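I have a tea shelf at home that I'm a little ashamed of. Two rows deep, tins on top of pouches, a brick of something dark and Yunnanese that I bought in a fit of ambition and have never had the nerve to break into. So when I say that tea shops should sell smaller bags, please understand that I'm speaking as a person who has been hurt.

Most shops around here start you at 100 grams. Some will go down to 50 if you ask nicely and look poor. And 100 grams is a lot of tea! If you drink one pot a day and you use five grams, fine, you'll be through it in under three weeks. But who drinks the same tea every day for three weeks? People who buy black tea at the supermarket do, and good for them. The rest of us want a green one on Saturday-type mornings, something roasted after dinner, and a smoky thing when it rains, and by the time we get back around to the first bag it smells like the inside of a drawer.

I got onto this subject because of Giorgia Rinaldi, who runs the tea counter at Drikside. I'd gone in for a spring green I had tried at a friend's place, and she asked me how fast I'd drink it. I said oh, a couple of months. She put the big scoop down and picked up the small one. She sold me 29 grams, which was what landed on the scale and neither of us felt like fussing with it. I drank it all in 11 days and it was wonderful the whole way down, including the dusty bit at the bottom that I normally throw out. Then I went back and bought more. I have now spent more money on that tea than on any other tea in my life, in tiny brown bags, and I've never once resented it.

Now, I know the argument from the other side, because Cosimo Greco gave it to me at some length over the counter in Sutisbridge. Small bags cost nearly as much to pack as big ones. The label's the same, the person folding the top down is paid the same, and a customer who buys a little may never come back for the rest. He also thinks people don't learn a tea until they've made it ten or so times, and that a small bag lets you give up on it too early. I actually think he's half right about that last one. There's an oolong I hated for a week (too hot, too long, wrong pot, all my fault) and came to love, and if I'd had a sample pouch I would have written it off.

But I'd rather give up on a few teas too early than have a shelf full of tired ones. Stale tea does real harm. You make it for a guest, it tastes like hay, and the guest goes home thinking that's what green tea is. My sister-in-law Morena believed for years that she didn't like jasmine, and what she didn't like was MY jasmine, which had been open since some February or other next to the cumin.

And charge me for it, that's fine! Put the price up a bit per gram. Pin-yu Chu does that with the mail-order list at Normont, where everything comes in a small size and the small size costs more for what you get, and it says so right there on the page. I looked at it, grumbled, and ordered 13 of them. I'm not a hard person to sell tea to. I only want to drink it while it's still good.

The one place I'd leave the big bags alone is the everyday stuff and the roasted and aged teas, which put up with a lot more neglect. Samuele Parisi keeps a giant sack of roasted twig tea in his kitchen, simmers it by the potful and goes through it like water, and nobody needs to rescue him. But the delicate greens, the lightly rolled things, anything scented with flowers? Give us the small scoop.

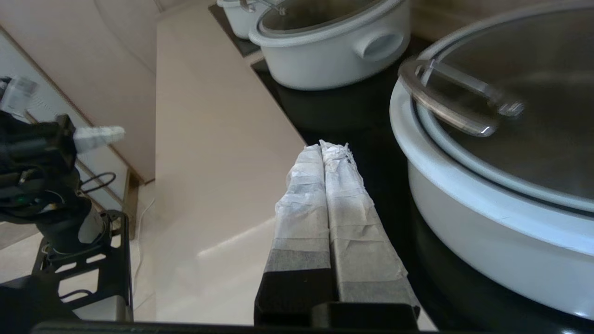
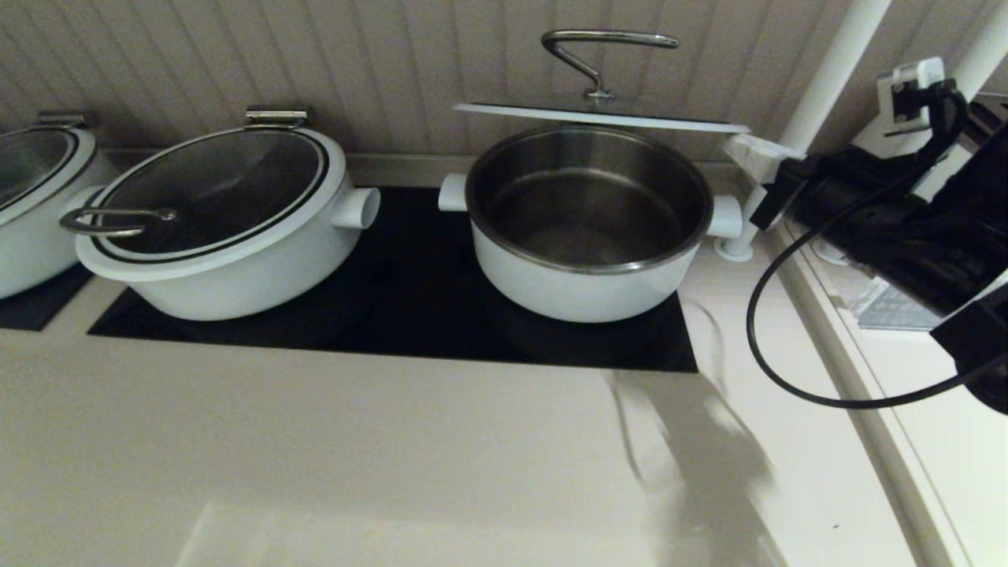
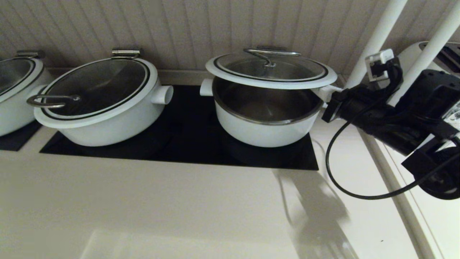 White pots on the counter.

Can I keep green tea in the freezer so that a big bag lasts longer?

Only if it's sealed and you haven't opened it yet. Leave it shut until it has come all the way up to room temperature, or water will form on the leaves. Once the bag is open, keep it in a tight tin in a dark cupboard away from the spices, and drink it within a few weeks.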